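Workshop and Kitchen Tips
Sharing a Bench With a Robot Arm

Nabila Badawi runs the prep and sorting room at Holwood, where an arm has been part of the daily work since last winter. These are the habits her crew has settled on.

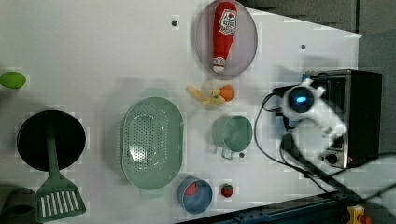
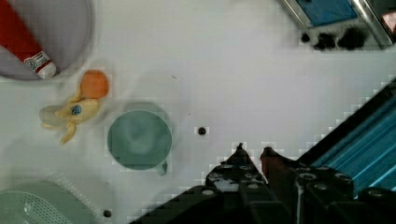

A white tabletop, a plate and the arm.

Reading time: 2 min

Most of the advice you get when an arm arrives is about the arm. The bench needs more attention. People who have worked at one table for years know where everything goes without looking, and they move things a few inches all day long. An arm doesn't take that well. Agree on how the table is laid at the start of a shift and write it down.

Clear from the outside in. Anything hanging over the edge gets bumped, by a sleeve or by the arm. Pans and plates go well inside the border. Handles point the same way every time. At Holwood they argued over which way for a week and then put it to a vote.

Lay long tools flat. A spatula balanced across a frying pan is fine for a cook who is about to pick it up. If it will stay there, set it down beside the pan.

Keep small round things in a bowl. Toy fruit, real fruit, bottle caps, it's all the same. An orange on a flat white table will roll if the table gets knocked, and then somebody reaches for it. Reaching in while the arm is moving is the one thing Nabila will stop a shift over.

Look after the cables. Walk them to the back of the table and clip them down every 9 inches. Loose loops catch on pot handles. Check the clips on Mondays, and replace any that have gone soft.

Know where the stop button is with your eyes shut. New people at Holwood press it 11 times in their first week, on purpose, in the middle of ordinary work. After that they don't hesitate. Don't hang aprons or towels on it.

Wipe a white top often. Use warm water and a drop of dish soap, then a dry cloth. Go easy near screw holes, where crumbs and water collect. A wooden toothpick gets them clean. The Trelley site uses a soft paintbrush, which also works.

Appliances stay off unless they are part of the job. Look for the little light before you lean over a toaster oven, and make it the last thing you check when you leave.

What changes for people

The lifting and setting down goes to the arm. What's left is laying out, checking, fixing and cleaning, and that is tiring in a different way. Your back hurts less and your eyes hurt more. Holwood gives 15 minutes off the bench every 2 hours and rotates who watches and who lays out. The Tully crew tried one person watching all day and gave it up.

Keep one table that is all hand work. Two of the older staff asked for it, and now most of the others want a turn there too. It keeps people quick with their hands, and it's where the work goes when the arm is down for service.

Put a notebook at the end of the bench. Write down what got dropped, what got missed and who moved what. Pencil is better than pen near water. Read it out on Friday before the floor is mopped. If the same item turns up twice, change where it sits on the table before you ask anyone to change the program.

Next in this section: getting burnt sugar off a steel tray.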